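使用済みデスクトップPCの再利用判定における保管条件の影響
課題研究報告書(2月提出)

執筆:Zoi Gkikas、Vitalii Holovko
指導:Kalliopi Drakos

1. 背景

学内で更新時期を迎えた計算機は、通常、一括して回収業者に引き渡される。しかし回収時点での故障率は低く、部品単位では継続使用が可能なものが多い。本研究では、回収機の再利用可否を左右する要因のうち、保管中の温湿度と、記録の欠落による判定の遅れに着目した。

先行する調査として、前年度にThanasis Fragkouが実施したTullton校舎の備品台帳の整理がある。同調査では、台帳の記載と現物の型番が一致しない例が報告されている。本報告はその結果を引き継ぎ、台帳の不備が判定工程に与える影響を検討するものである。

2. 対象と方法

対象は、Tullton校舎の倉庫に保管されていたデスクトップPC50台とした。これらを保管場所によって2群に分けた。A群は空調のある準備室、B群は空調のない地下倉庫に置かれていたものである。いずれも保管期間は1年以上で、その間の通電記録はない。

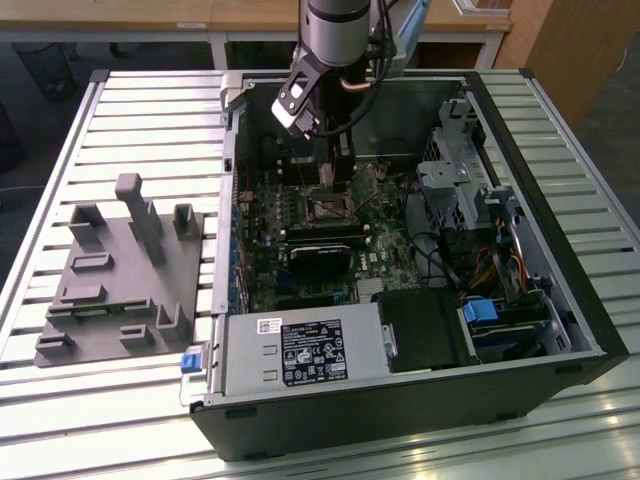
判定は外観確認、通電確認、負荷試験の順に行った。外観確認では、筐体の変形、端子の腐食、電解コンデンサの膨張の有無を記録した。通電確認では、起動画面が表示されるまでの時間を測定し、規定時間内に表示されないものを不合格とした。負荷試験の手順は、学内の計算機保守要領に準じた。

温湿度は各保管場所に記録計を設置して測定した。測定は3週間連続で行い、得られた値はほぼ2,000点である。ただし、この測定値は過去の保管期間全体を代表するものではなく、季節変動は考慮できていない。

3. 結果

外観確認で不合格となった機体は、A群よりもB群に多かった。主な理由は背面端子の腐食であり、特に床面に直接置かれていた機体に集中していた。棚の上段に置かれていた機体では、B群であっても腐食はほとんど認められなかった。

通電確認では、両群の差は外観確認ほど明確ではなかった。不合格機の多くは内蔵電池の消耗によるもので、電池の交換後に再度確認したところ、正常に起動した。この種の不具合は保管環境よりも保管期間に依存すると考えられる。

負荷試験の結果については、両群間に意味のある差は見いだせなかった。試験中に停止した機体は、いずれも冷却ファンの回転不良を伴っていた。清掃後に再試験を行ったが、改善の程度は機体によって異なる。 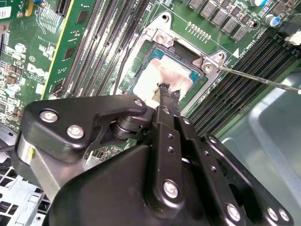 4. 台帳との照合

判定作業に要した時間のうち、台帳との照合が占める割合は当初の想定を上回った。型番の表記が統一されておらず、同一機種が複数の名称で登録されていたためである。また、増設メモリの記録が残っていない機体では、出荷時の仕様書と現物との差異を個別に確認する必要が生じた。

照合作業の簡略化を目的として、表計算ソフト上に入力規則を設けた様式を作成した。様式の設計はEvdokia Chrysikopoulosが担当した。必須項目は管理番号、型番、取得年度、保管場所、最終通電日とし、自由記述欄は備考のみに限定した。試行の結果、記入漏れは減少したが、保管場所の表記揺れは残った。選択式への変更が必要である。

5. 考察

腐食の発生が床置きの機体に偏っていたことから、保管場所全体の空調よりも、床面からの距離が影響した可能性がある。地下倉庫の床面付近では、記録計の値も上段に比べて高い湿度を示していた。棚の増設は空調設備の導入に比べて費用が小さく、実施しやすい対策といえる。

一方、本研究では機種と保管場所の組み合わせを統制していない。B群には取得年度の古い機体が多く含まれており、経年劣化と環境要因を分離することはできなかった。この点は今後の課題とする。
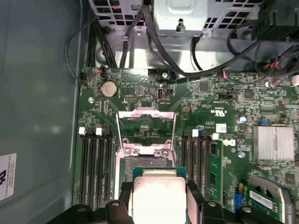 この報告書は約3分で読めます

6. 今後の予定

次年度は、地下倉庫の床置き機体を棚へ移したうえで、同じ判定項目による追跡調査を行う。あわせて、夏季を含む温湿度の測定を計画している。様式の改訂版は備品担当に提出済みで、次回の棚卸しから試用される。

付録として、判定記録の様式および記録計の設置位置図を添付する。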